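Nélida Durán has been complaining about the cafeteria for longer than the cafeteria has been open

Nélida Durán started sending soup back before there was a counter to send it back to. In the January before the Ocampo building opened its kitchen, she was asked to taste four soups in a conference room and pick the best one. She picked none of them and wrote two pages.

"They were all the same soup," she says. "One was orange."

That document, which still circulates, is how a payroll supervisor with no food training ended up running the lunch survey at Wellora. She has run it ever since, in addition to payroll, for which she is paid, and she would like it noted that she is not paid for the survey. It is noted.

I met her at 11:40, which she considers the last civilized minute to eat in this building. By noon the line is past the coat rack. She had a bowl of lentils and a plastic folder, and she opened the folder first.

The latest survey drew 362 responses, her best turnout yet. The questions are short. Did you eat here this week? Was it hot? Would you have it again? Then there is a box for comments, and the comments are why people like me come and bother her.

"Somebody wrote 'fish' and nothing else," she says. "I have thought about it a great deal. Is it a request? Is it a warning?"

The total word count of the comments about rice was 1,271. She counted by hand, over a weekend, to win an argument with Dardo Riquelme, who manages the kitchen and had claimed that people here had no opinion about rice. He has since conceded. The rice has not changed.

Riquelme, when I caught him between deliveries, was gracious about his most faithful critic. "She's fair," he said. He thought about this. "She's fair on paper."

He does defend the chicken. The chicken got the lowest score of anything on the menu, below the salad that was discontinued, and he believes the voters are remembering an older chicken. Nélida keeps a separate page on that theory. She let me see the heading, which is "Older chicken," and closed the folder again.

Her sister Renata also works here, one floor up, and brings her lunch from home every day in a glass dish. I asked whether this was a sore subject.

"She has never filled in the survey," Nélida says. "Never. She says she has no standing. I told her, you have a microwave, you stand in my line to use it, you have standing."

Renata, reached by phone, said the dish contained empanadas and that she had to go.
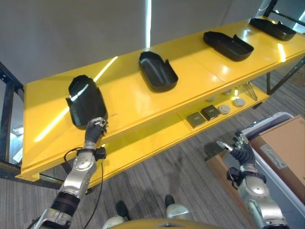 Wellora Staff News - Internal Communications, Ocampo Building

What would she do if she were given the kitchen for a week? I expected a speech. She asked for a pen and wrote three words on my notepad: salt, lids, Thursday. Salt I understood. Lids refers to the soup, which sits uncovered from the time it comes out until the time it is finished, and which she has measured with a thermometer borrowed from Ekene Effiong in facilities. It loses heat at a rate she calls insulting. Thursday she declined to explain, beyond saying that Dardo knows what he did.

There have been victories. The bread is now cut thicker. The hot sauce, after a campaign that took most of a year, is on the tables and no longer kept behind the register like cough medicine. And 68 people signed her petition for a second soup, among them Riquelme himself, who says he thought it was a birthday card.

The second soup started last month. I asked how she rated it.

She looked over at the counter for a while. The lentils were gone by then - all of them, I'd point out, and she had used the bread on the bowl.

"It's orange," she said, and went back to payroll.

The next lunch survey opens on Saturday at 9 a.m. and the comment box has been made bigger.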